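3.2. Disposition du poste de linge

Le lave-linge à chargement frontal impose une contrainte que les modèles à chargement par le dessus n'ont pas : le débattement du hublot occupe l'espace où l'on poserait naturellement le panier. Nous avons relevé cette configuration dans les logements du site de Bradodero.
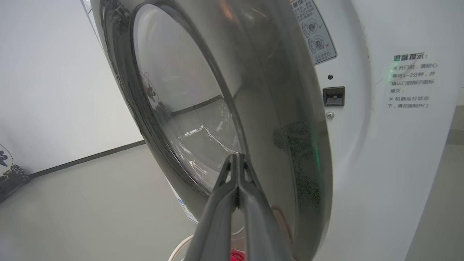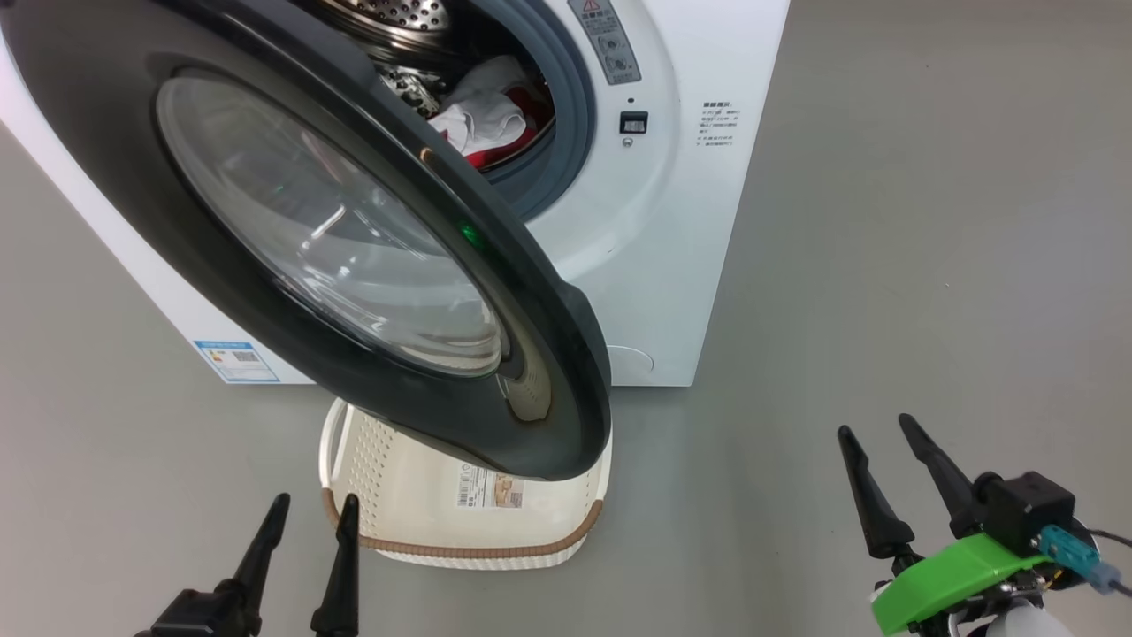
Figure 2. Lave-linge frontal : hublot entrouvert (première vue) ; hublot grand ouvert, panier posé au sol et linge dans le tambour (seconde vue).

Mahtab Sadeghi, autrice correspondante, ergonomie domestique

Dans la seconde vue, le bas du hublot surplombe le panier. Le linge reste groupé dans le tambour, une pièce blanche près de l'ouverture, une rouge en retrait. Cette proximité réduit le trajet horizontal des pièces, mais la porte limite l'accès au panier par l'avant. La façade porte en outre des consignes imprimées en chinois, placées à droite de l'ouverture.

Le protocole Kalero retient 2 variables : l'angle d'ouverture et la distance entre panier et joint. Les 414 déchargements consignés jusqu'en juillet ont été codés selon cette grille. Les pièces tombées au sol font l'objet de la section 5.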